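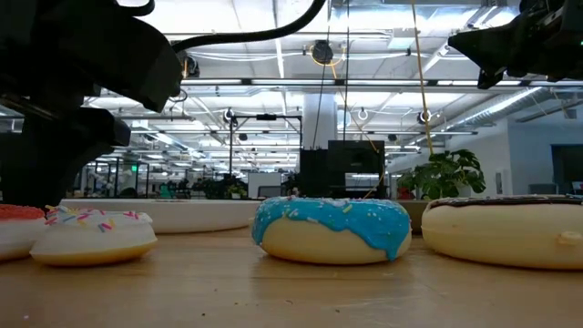 Chapter 4
Sorting and Serving

In this chapter we learn how to put a small group of things in order. We will use toy donuts and plates, the same set as in the Cukarby workbook. Before you start, decide which donut goes on which plate – and say your rule aloud to your partner.

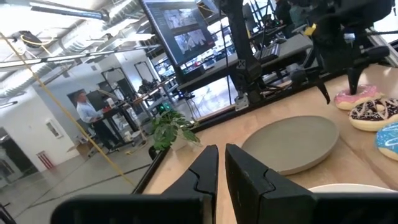 4.1 Choosing a rule

A good rule is short and everyone can check it. Color is the easiest rule for beginners. Size is harder, as two people may not agree on what is "small". With a blue donut, a brown one and a pink one in a row, color separates all three. The smaller blue donut then needs a second rule. Write both rules in your notebook.
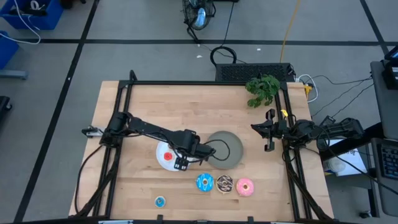
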